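From: Jannik Hinrichs
To: Cordage and Ceramics list
Date: 17 July 2023
Subject: Re: Twist direction on cord-marked sherds, Purba Creek

Chanida Thongsuk wrote:

> Hello all. I've been going through the cord-marked body sherds from Purba Creek, the ones that came out of the big pit at the north end, and I'd like a second opinion before I type anything into the catalog. There are 48 in the bag. I've managed a confident reading of the cord twist on 26 of them, and the rest are either too worn or were smoothed over by the potter before firing.
>
> My trouble is that I started out reading the slant straight off the sherd, then switched to making casts halfway through, and now I don't trust my own notes. Does everyone on this list record the cord or the impression? And does anyone have a good way to deal with the sherds where the cords cross over each other? I keep getting two answers from the same piece.
>
> Also, is it worth doing at all on a collection this small? I enjoy it, but I don't want to spend the whole winter on something that won't tell us anything.
>
> Chanida

Chanida, yes, please keep going! I was so pleased to see this come through. I've had cord-marked pottery on my kitchen table for most of the past year and I'd talk about twist direction with the mail carrier if she'd let me.

First, the question of what to record. Record the cord. The impression in the clay is a mirror image of the thing that made it, so a cord with an S twist (the strands slanting down from left to right, like the middle stroke of the letter) leaves marks that slant the other way, like a Z. If you write down what you see on the sherd and the next person writes down what they see on a cast, the two sets of notes say opposite things about the same pot. I've met this in old reports more than once, and it's maddening, because the authors often don't say which they did.

So put a line at the top of your sheet, something like "all twist directions refer to the original cord, read from a cast," and then go back and redo the early ones. I know that's a pain. With 26 readable pieces it's an evening's work, though, and you'll get faster as you go.

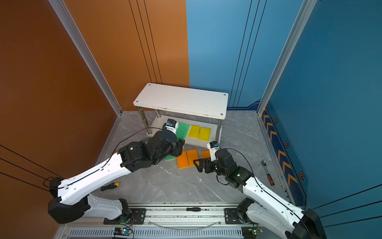

For casting I still like plain white polymer clay. Warm a lump in your hands until it's good and soft, dust the sherd very lightly with cornstarch, press straight down, and lift straight up. Don't roll it off, or you'll stretch the strands and the angle will look looser than it was. Please don't do this on anything crumbly or on anything with residue you might want tested later! Shell-tempered sherds where the shell has leached out are especially bad, since the clay gets down in the holes and pulls bits away with it. For those I just photograph them with a lamp set low to one side and flip the picture left to right on the computer. Name the flipped file so you can tell. I use the sherd number and the word "mirror."

Then look at the cast under the same low light, turning it slowly. There's usually one position where the strands jump out at you, and it's a lovely moment. You're looking at a piece of string that rotted away long before any of us were born, and you can see where the maker let it go a bit slack.

About the overlapping cords. Most of the time it's one cord on one paddle, hit more than once at different angles. The twist direction doesn't change when you rotate a cord. An S cord is an S cord whichever end is up, so two sets of marks crossing at a steep angle should still give you one answer. If you're getting two, check these before anything else:

Are you reading the slant of the strands within the cord, or the slant of the cord across the sherd? It's very easy to drift from one to the other when you're tired.

Is the cord loosely twisted? On a loose one the strands run nearly parallel to the cord and you can talk yourself into either reading.

Are you looking at the twist of the single yarns or at the final twist? In ordinary two-ply string, the yarns are spun one way and then plied together the other way, which is what holds it together. On a really crisp sherd in fine clay you can sometimes see both. Record the final twist in one column and the initial spin in another, and leave the second one blank unless you're sure.

If you've been through all that and it still says both, then maybe you do have two cords on one paddle. It happens. At the Ivano site we had one rim where the neck was marked with a tight, thin cord and the shoulder with a fat one going the other way. I made four people look at it. I was ready to write a whole article about that rim and I may yet. 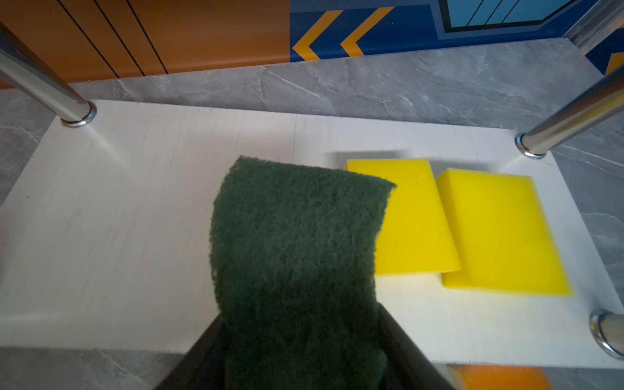 Is it worth doing on a small collection?

I think it is, with some caution about what you say afterward. The reason people got interested in this is that twist direction tends to be learned. You pick up string making from whoever sits next to you as a kid, and your hands go on doing it that way for the rest of your life without your thinking about it. Potters may copy a neighbor's rim shape or temper because they like it, but hardly anyone bothers to change which way they roll fiber on the leg. So when nearly all the cords at one site go one way and nearly all the cords at the next site downriver go the other, that's worth noticing.

What it won't do is tell you who was left-handed. I've seen that claimed and I don't buy it. You can get either twist with either hand, depending on whether you roll toward the knee or toward the hip, and I've done all the versions on my own leg with the bruises to show for it. The kind of fiber has been suggested as a factor too, but I've made decent S and Z cord from dogbane, milkweed, and basswood bark, and none of them fought me very hard.

The other caution is about counting sherds when you mean pots. If ten of your pieces came off one jar, you've got one cord, and a very strong looking pattern that's really one person's string. Before you work out any percentages, lay the sherds out by paste, color, and wall thickness and try to group them into vessels. I'd guess your pit has fewer pots in it than you fear and it won't take long.

Justik would be the obvious thing to compare against. The surface collection is poor, but there's a box from the plowed strip by the creek that hasn't been looked at for cordage, and the paste is fine enough that I think it'll read well. I'd be glad to go through it using the same sheet as yours. If we both have something by October, we could put them side by side and see. 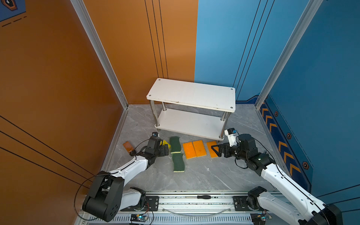
Atow Valley Archaeology Club, Pottery and Fiber Group

A few smaller things while I'm at it. I've typed up the recording sheet we used for Ivano and I'll send it to anybody who asks. It has columns for final twist, initial spin, cord width, twists per centimeter, and spacing between cords. The width is the most useful after the twist itself. Measure it at the widest point of a bead, in three spots if the sherd gives you room, and write all three down. An average by itself hides a lumpy cord, and the lumpy ones are interesting! Somebody was learning, or was in a hurry, or had run short of good fiber.

Keep your casts, too. Mine live in an egg carton with a number scratched on the back of each before it's baked. Chanida, if you bring yours along next time I'll bring the Ivano ones and the strange rim, and a hank of dogbane for anyone who'd like to try making some cord. The stalks want to be dead and gray before you pick them, and fresh ones have a milky sap that you don't want on your hands.

One question back to the list: has anyone had luck reading twist on sherds that were smoothed after marking? I've got a stack where just the deepest part of each cord mark survives, and I can measure the spacing but I can't see a single strand. Different lamp? Different casting stuff? I'll try whatever you've got.

Jannik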